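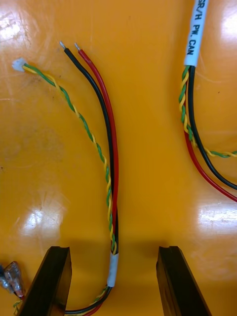
2.2 Trap operation and fish handling

Walleye were caught in floating box traps set along the east shore of Kondstead Reservoir, where anglers do most of their fishing in spring. Traps were set in May, when fish move into the shallows after dark, and were checked every morning. Each trap had a mesh lead running out from the bank and a drop door at the mouth. The door closed on a signal from the shore box, so that a trap could be shut before the crew came alongside by boat. In earlier work on the same lake, fish often left an open trap when the hull touched the frame, and larger fish seemed to leave first.

Sites were chosen from a depth map and from talks with local anglers, who knew which points held fish in a west wind. We did not set traps within 100 m of the boat ramp. Water temperature was read at each site before the door was raised. Captured fish were moved with a rubber net to a covered tank, measured to the nearest millimeter, and given a Clakine anchor tag below the dorsal fin. Fish under 28 cm were measured and released without a tag.

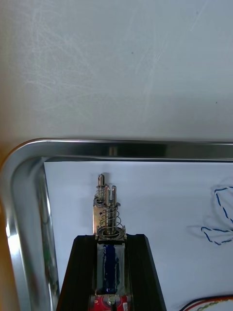 Door failures were the main source of lost trap nights in the pilot season. The first doors hung on a cord and a burn wire, which had to be replaced after each closing and was slow in cold water. We changed to a spring latch moved by an electric pull. A small push-pull solenoid has few parts: a dark blue wrapped coil in a rectangular housing, a round metal washer above it, and a shiny steel plunger with a spring. In our latch the plunger holds the door pin until current is applied, and the spring returns it afterward. Latches were sealed in Skustine housings and greased weekly. A night was dropped from the catch rate analysis if the door was found open in the morning, or if more than 2 hours of the door log were missing.

Tag returns came from anglers through drop boxes at the ramp and at the Shehata campground store. Each card asked for the tag number, the date, the lure or bait used, and whether the fish was kept. Cards without a readable tag number were left out. Othmane El Fassi entered all cards, and a second reader checked the entries against the originals.
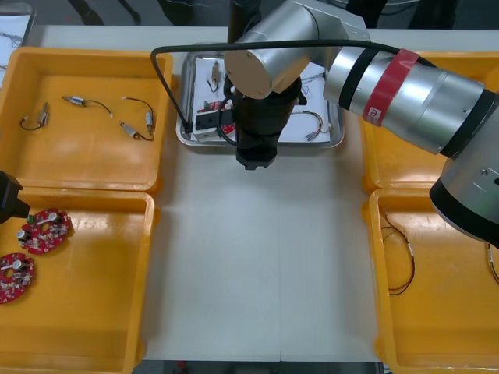 Figure 2. White work table with yellow plastic trays and a rectangular metal tray at the back center. The upper left yellow tray holds small cylindrical motors with thin dark wires.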